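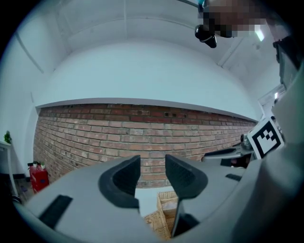 Département Matériaux et fibres végétales – pôle Vannerie

Vannerie de rotin

Le rotin est la tige de palmiers grimpants de la sous-famille des Calamoideae. Contrairement au bambou, la tige est pleine. L'écorce, refendue en lanières, sert au cannage ; la moelle est tirée en brins calibrés, de 2 mm de diamètre pour les ouvrages fins. 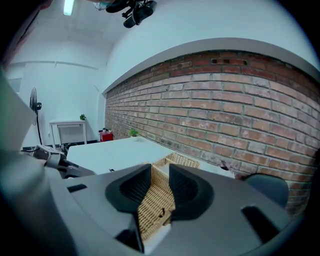
Préparation des brins

Les brins de moelle sont mis à tremper environ 27 minutes, puis égouttés. Un brin trop sec casse au pliage.
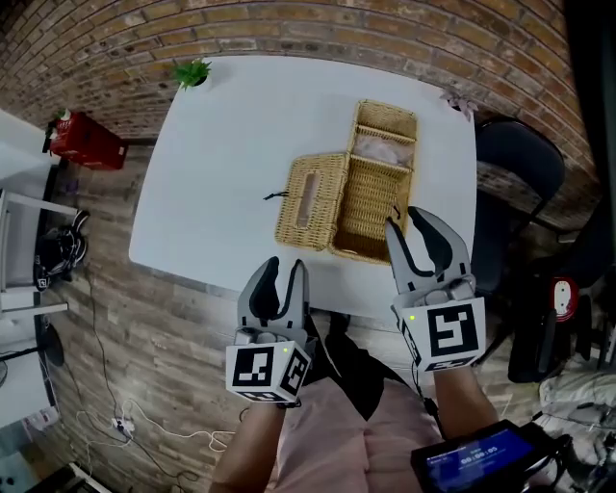 Le fond est monté en croisée de 6 montants, puis les parois sont tressées à brin simple ou double. La bordure est rabattue en dernier. Le classement des points suit la nomenclature de M. Kozma.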